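Why Does Tea Stay Hot in a Jug?

Pour hot tea into a cup and wait. After some time the tea is only warm, and later it is as cool as the room. Where did the heat go?

Heat always travels from a warmer thing to a cooler thing. It has three ways to travel. It can pass through things that touch, like a spoon in soup. It can be carried by moving air or water. And it can go out as rays, the same way you feel the sun on your face in June.

A bag made of cloth can slow heat a little, because cloth holds small pockets of air. Air which stays still does not pass heat well. This is also how your sweater works.

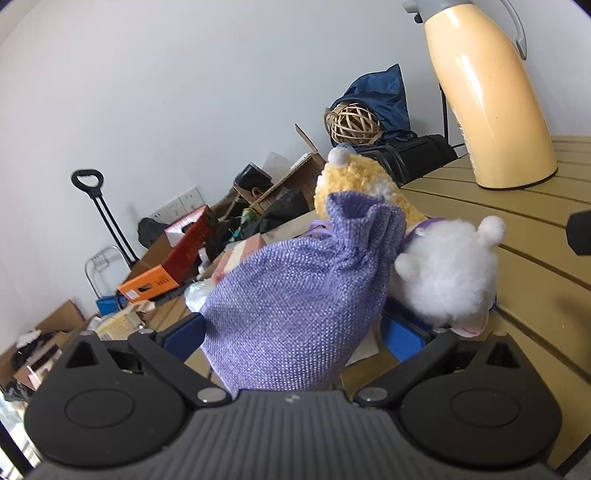
Allik asks whether a sweater would make an ice cube melt faster. It is a good question, and many grown-ups answer it wrong. The sweater does not make heat. It only slows the heat down, so the ice inside melts more slowly.

A vacuum jug does the same job much better. Inside it there are two walls, one in the other. Between them almost all the air was taken out. This nearly empty space is called a vacuum. Heat cannot be carried by air when there is almost no air there. The walls are often shiny on the hidden side too, and the shine sends many of the rays back. 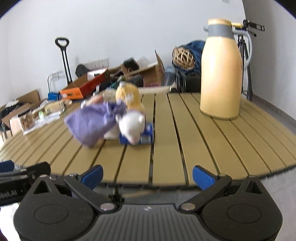 The weakest place is the top. There the two walls meet, and some heat goes out through the lid. So close it quickly after you pour.

Try it at home with cold water and ice. Put 8 ice cubes in a cup and 8 in a closed vacuum jug. Look at both after 40 minutes. Which ice is smaller?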